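Storage for loose CPUs and RAM: printed holders or just keep the clamshells?

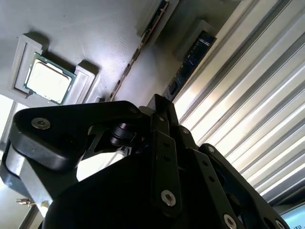 Photo: Carleen Ellery / Hernbridge bench notes

slotwise wrote:
Moving my spare parts out of the shoebox this winter, under pressure from the person I share a closet with. I like the gray holders in the photo, with a walled spot for the processor and slots that keep the memory modules on edge. Anybody living with something like this? I have 18 sticks and a handful of chips that deserve better.

pinbender_733 wrote:
Looks great until you sneeze. My CPUs stay in the plastic clamshells they came in, and the clamshells stay in a drawer. Ugly, free, has a lid.

Mervyn Parsons wrote:
Holders are for the bench, clamshells are for the shelf. When I'm swapping parts I want everything standing up where I can grab it by the edges. The RAM slots are the good part. Flat in a pile, I always pick up two and drop one.

pinbender_733 wrote:
So you own two storage systems. My condolences to your drawer.

Mervyn Parsons wrote:
Three. There's also the floor.

oldsocket wrote:
What is the holder made of? Plain printed plastic can build up static, and I wouldn't park memory in it for months in a dry house in December. Antistatic bags cost next to nothing. I bought 20 and will be leaving most of them to my children.

slotwise wrote:
No idea on the material, the photo doesn't say. I was going to print mine in whatever's on the spool.

oldsocket wrote:
Then bag the sticks first and cut the slots wider.

Carleen Ellery wrote:
My photo, hi. I'd second the bags for anything long term. Also leave yourself finger room around the CPU. My first attempt at a holder, the Reder drawer version, had walls on all four sides and I had to tip the thing over to get the chip out — a technique I can't recommend.

pinbender_733 wrote:
A lid would have stopped that.

Carleen Ellery wrote:
A lid would have stopped me getting it out at all, yes.

slotwise wrote:
OK, printing a test piece Wednesday night. One CPU spot with a gap in the wall, four wide slots, bags for everything. The clamshells are going in the shoebox, so technically the shoebox stays. Will report back once the closet has been inspected.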